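Workshop notebook, November 2018
Paint bench – stain blocker and masonry topcoat trials

Back on the Flastden stairwell samples. The client wants one product over everything, and the rep for Tradinach says theirs will do it: old nicotine, water marks, the lot, single coat, no primer. I have heard that before. We cut plasterboard offcuts to hand size, stained them with strong tea and let them sit a week before anyone opened a can.

Single coat over the tea: yellow came through by the next morning, worst at the edges where the paper face was torn. Two coats held better, though I wouldn't sign for it yet. The can says recoat after 45 minutes. At 45 minutes it was still dragging under the roller. Left it till after lunch and it was fine. The heater was off, so call that a cold shop result, but stairwells in winter are cold too.

Shellac primer plus our usual matt: nothing through so far. It stinks and the brushes are a pain to clean. I still don't see what the new stuff saves except one trip to the van.

Color note. The shade on the Flastden sheet is called Urine. I rang to check and yes, it is on their card, a thin greenish yellow, and yes, they chose it. Mixed a sample pot. Under the shop tubes it looks like a weak mustard, by the window it goes greener. Told them to look at a board in the stairwell itself before we order 151 pounds' worth of it. They said the card was good enough. It isn't, and the board is going over there anyway.

Also, yellows cover badly. Whoever priced this job put down 2 coats. Over the existing gray I got three and could still find the roller stops. Either we tint the undercoat or we eat the extra day. Put it in writing to the client before starting. 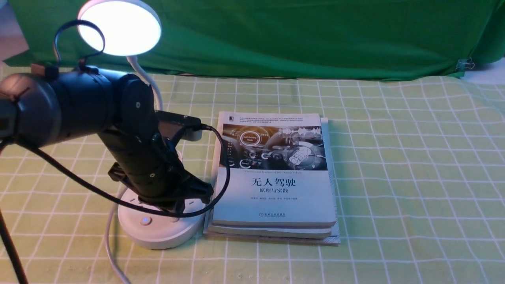

Šindelář front wall

Quote has the render at roughly 3000 square feet, taken off the drawing. I'd like a tape on it. The drawing shows no porch and there is a porch.

Scraped a patch by the downpipe, low down. Two old layers, the under one chalking badly, comes off on a dark sleeve. Stabilizer first or the topcoat will take the chalk with it when it goes. The previous firm told them it was "sealed in February." Sealed with what? Nothing on the wall beads water, I threw a cup at it.

Tape pull test on the patch, after one coat of stabilizer:
– left side, clean
– right side, a bit of dust on the tape, no flakes
– bottom edge, lifted a strip as long as my thumb

Bottom edge is probably damp coming up behind the render. Paint won't fix that and I don't want our name on it when it blows. Ask for the damp to be looked at first, and leave the lowest course out of the guarantee if they refuse.

Still to do: second tea board with the heater on, cut in a sample with the cheap angled brush (shedding, see last month), find the lid for the gray.

Workshop notes, painting and decorating. Copyright 2018. Contact the office | Back to top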